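Inicio > Equipamiento > Superficies de trabajo > Serie Azar

Tablero de trabajo Azar 29

Referencia: AZ-29
Fabricante: Korovari
Disponibilidad: bajo pedido

El tablero Azar 29 es una superficie de trabajo de uso general destinada a aulas técnicas, talleres de encuadernación, gabinetes de restauración y laboratorios de enseñanza. Se suministra como tablero suelto, para su montaje sobre bastidores existentes, o como conjunto completo con estructura metálica de la serie Buno. El canto frontal se entrega redondeado y los tres restantes, rectos, de modo que puedan unirse varias unidades en línea sin dejar resalte entre ellas.

La serie Azar sustituye a los antiguos tableros de la línea Lallcombe, cuya fabricación cesó en febrero. Los centros que dispongan de bastidores Lallcombe podrán instalar sobre ellos el nuevo tablero mediante el juego de pletinas adaptadoras, que se solicita por separado. No es necesario practicar nuevos taladros en la estructura.

Características generales

El núcleo está formado por partículas de densidad media, con revestimiento compacto en ambas caras. El espesor total es de 29 mm. La cara superior presenta un acabado mate de baja reflexión, adecuado para salas con iluminación cenital, y admite la escritura provisional con lápiz blando, que se retira con una goma común. La cara inferior incorpora insertos roscados en las posiciones correspondientes a los bastidores Buno.

El revestimiento resiste el roce habitual de herramientas manuales, reglas metálicas y pequeños utillajes. No debe emplearse como base de corte directo. Para trabajos con cuchilla o bisturí se recomienda interponer una plancha de corte de dimensiones suficientes, y para trabajos con estaño o fuente de calor, una base aislante.
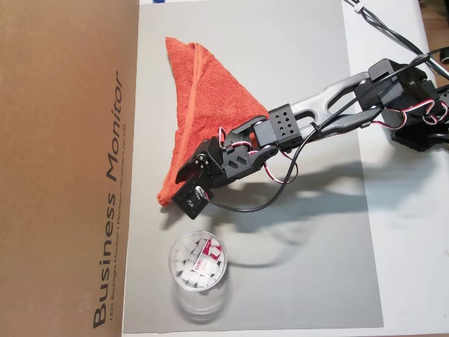
En cuanto al color, el tablero se ofrece en gris claro, blanco hueso y verde apagado. El gris claro es el acabado que se mantiene en existencias; los otros dos se fabrican por encargo y con un pedido mínimo de cuatro unidades. Entre partidas distintas puede apreciarse una ligera variación de tono, por lo que conviene solicitar de una sola vez todos los tableros que vayan a instalarse en una misma sala.

Datos técnicos

Longitud: 1.378 mm
Fondo: 700 mm
Espesor: 29 mm
Peso del tablero: 39 kg, embalaje incluido
Carga máxima repartida, sobre bastidor Buno: 256 kg
Canto frontal: redondeado
Cantos laterales y posterior: rectos
Acabado: mate por ambas caras
Uso: interior

La carga máxima indicada se refiere a un peso distribuido de manera uniforme, con el tablero fijado en todos sus puntos de anclaje. Para cargas concentradas, como tornillos de banco o prensas de sobremesa, deberá consultarse previamente al servicio técnico, que indicará la posición admisible y, en su caso, el refuerzo necesario.

Instalación

El montaje requiere la intervención de dos personas. El bastidor se nivelará antes de colocar el tablero, actuando sobre los pies regulables. A continuación se presentará el tablero con el canto redondeado hacia el usuario y se introducirán todos los tornillos sin apretar. El apriete definitivo se realizará en orden cruzado y con herramienta manual. Queda desaconsejado el uso de atornilladores de impacto, que pueden arrancar los insertos.

En instalaciones en línea se dejará una junta de un milímetro entre tableros contiguos. El perfil de unión, opcional, se coloca a presión una vez concluido el apriete y puede retirarse sin desmontar el conjunto.

Limpieza y conservación

La limpieza ordinaria se efectuará con un paño suave humedecido en agua y jabón neutro, seguida de un secado inmediato. Los restos de adhesivo vinílico pueden retirarse con agua templada antes de su endurecimiento completo. Para manchas de tinta se admite el uso puntual de alcohol diluido, previa comprobación en una zona poco visible.

No deberán utilizarse estropajos abrasivos, ceras, abrillantadores en silicona ni productos clorados. Se revisará el apriete de los tornillos al mes de la instalación y, posteriormente, una vez por curso o ejercicio.

Accesorios compatibles

Bastidor Buno fijo, con pies regulables
Bastidor Buno con ruedas y freno
Juego de pletinas para bastidor Lallcombe
Perfil de unión para montaje en línea
Bandeja inferior para documentación
Pasacables circular con tapa

El pasacables se instala en fábrica y su posición debe señalarse en el croquis que acompaña al formulario de pedido. Los tableros ya perforados no admiten cambio ni devolución.

Plazos, entrega y garantía

Los pedidos en gris claro se expiden en un plazo de cinco días laborables. Los acabados por encargo requieren seis semanas desde la confirmación. La entrega se realiza a pie de calle; la subida a planta y la retirada de embalajes se presupuestan aparte.

El destinatario deberá examinar la mercancía en el momento de la recepción y hacer constar en el albarán cualquier golpe o desperfecto visible en los cantos. La garantía cubre los defectos de fabricación durante tres años y no comprende el desgaste por uso, los daños por humedad prolongada ni las modificaciones efectuadas por terceros.

Consultas técnicas y solicitudes de muestra: Dalal Khalaf, Departamento de Equipamiento. Las muestras de acabado se envían sin cargo a centros docentes y organismos públicos, previa petición por escrito.

Ficha actualizada el 6 de agosto de 2019. Korovari se reserva el derecho de modificar las características del producto sin aviso previo.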